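Zero tolerance and the walk home

My daughter's middle school sent out its revised code of conduct on 9th July, as an attachment to an email about bus passes. It runs to 2 pages. The old one was longer and I had read it so many times last winter that I could have recited parts of it, so I noticed right away what had changed and what hadn't.

Some background for anyone who hasn't followed this. In November a boy in seventh grade at Mulcombe Middle was suspended for five days and referred to the county because of something he said in the lunch line. He told another kid he was going to "blow up" over a math grade. The other kid repeated it to a lunch aide as "he's going to blow something up," and the aide did what she had been trained to do. By the end of sixth period there was a deputy in the front office and the boy was sitting in a room with him. His mother, Heike Hagedorn, was called about forty minutes later.

She has said I can use her name. She would prefer I leave his out, so I will.

I don't blame the aide. She had one sentence to go on and a form that told her what to do with it. I don't much blame the deputy, who by Heike's account was polite and looked tired. What I keep coming back to is the form. It had a box for what was said and a box for who heard it, and no box for what the student says he meant. The boy was asked to sign it. He is twelve. He signed it.

The charge, if that's even the word for it with a juvenile referral, was making a threat against a school. It stayed open until February, when the county declined to go any further. In that time he missed the five days, then missed two more for meetings, and was taken off the robotics team under the rule about students with pending matters. The robotics rule is still in the new code, by the way. Section 4, near the bottom.

I went to the board meeting in Ikbridge in January, the one that had to be moved into the gym. The sign-in sheets showed 565 people. I have been to maybe a dozen board meetings in my life and the usual crowd would fit in my kitchen. The district has 3167 students, so even allowing for couples, a lot of families had somebody in that room.

It was a more mixed crowd than the paper made it sound. Plenty of parents got up and defended the policy. One father said he would take a hundred wrongly suspended kids over one that got missed, and he got applause, and some of the people applauding were people I like. A woman behind me said quietly that he would feel otherwise when it was his kid. They are probably both right about themselves.

Barbara Gajewski, the assistant superintendent, read a statement saying that every report is taken seriously and that the district follows state guidance. She was asked three times whether the guidance requires a referral in every case or only allows one. She said she would get back to us. The answer came in April, in the minutes. It only allows one.
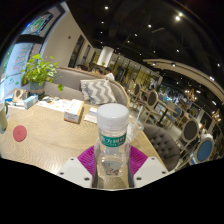

Till Hamann wrote to me after my last post on this and said I was being too easy on the adults. His view is that a trained grown-up who hears a secondhand sentence has time to walk twenty feet and ask the kid a question before anybody calls anyone, and that no form stops them from doing it. He also thinks I gave the deputy a pass. He was there long enough, Till says, to notice that the parents weren't.

I've thought about that. He has a point about the twenty feet. I would still say that people who work for an hourly wage and have been told in writing that they can be let go for failing to report are going to report. If the district wants them to ask a question first, it has to put that in writing too.

So, the new code. The changes, as far as I can tell from laying the two side by side:

A parent or guardian has to be called before a student is questioned by law enforcement on school grounds, "except where delay would create a risk." The old code said "as soon as practicable." I think this is better, but the exception is wide and I'd like to know who decides.

The report form now has a space for the student's own account. I have not seen the form itself, only the sentence in the code that mentions it.

Suspensions over three days have to be reviewed by the principal within one school day. Before, there was no review unless you asked for one, and you had to know to ask.

Nothing about clearing a student's record when the county drops a matter. This was the thing Heike asked for in January and again in May. Her son's file still has the suspension in it, with the original wording, and a note stapled behind it saying the referral was closed. He starts eighth grade next month and every teacher who opens that file will read the first page first.

She talked to a lawyer over the spring, Rosemarie Kuhlmann, who charged her almost 800 dollars for a letter and two phone calls and told her plainly that suing would cost far more than that and might not get the page removed. Heike paid it and doesn't regret it. The letter is in the file now too.

As for the boy, he is all right, mostly. He walks home instead of taking the bus because a couple of kids on the bus thought it was funny to make ticking noises. That went on for weeks and I don't believe anyone was written up for it. He and my daughter are on the same street and they sometimes walk together, and what she tells me is that he's careful now about how he talks. He says "upset." He says "pretty upset."

The comment period on the code is open until the end of the month. Comments go to the district office in Ikbridge, on paper or through the parent portal, and you need your student's ID number for the portal. I'm sending mine on paper. It asks for two things, the record issue and a definition of "risk," and it fits on one sheet.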